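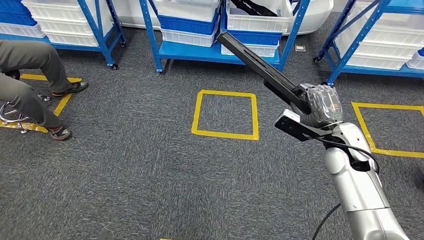

Store room shelving – blue bay and floor marking

This page covers the shelving and floor area at the Tornavell store room. It sits with the other room pages and follows the same order: shelving, floor, long items, changes since the last issue. Dimensions are in millimetres unless stated otherwise.

Shelving

The units are blue metal and stand at the back of the carpeted area. Overall height is 1830. The shelves are adjustable, and the centre shelf is the one used most, so its height was settled first and the others were set from it. Shelf clips are the standard Britik pattern. Spares are kept in the drawer by the door, in the bag marked with the bay number.

Load is spread along the shelf and not stacked at the front edge. Anything heavier than a full box file goes on the bottom shelf.

Floor

The carpet is dark grey with a speckle. It is a short pile and takes tape well, though the edges lift after a few months of chairs passing over them. The squares are marked in yellow tape. Corners are butted, not overlapped – an overlapped corner catches on castors and peels within a week or two.

Tape lines on carpet are never perfectly straight. A wander of a few millimetres is accepted. Lines that have lifted are pulled up whole and laid again; patches do not hold.

When a square is relaid, the old adhesive is taken off with a stiff dry brush. Solvent leaves a pale mark on this carpet and should not be used.

Long items

The long black bar is rectangular in section, with a slot running along part of its length. Slotted bars are stored flat, slot upwards, with the end set back from the front edge of the shelf. The setback is 135. Bars too long for this go on the wall hooks, which are fixed at 190 centres.

Slots collect carpet fluff and should be wiped out before a bar is put away.

Changes since the last issue

Setback for long items changed from 107 to 135 in June, at the request of Na-rae Kwon.
Tape specification unchanged.
Note on solvent added by Fadi Khasawneh.
Wall hook spacing checked against the drawing by Seon-mi Jeon – no change.

Page revised 2022-10-01. Corrections to Sang-wook Seol.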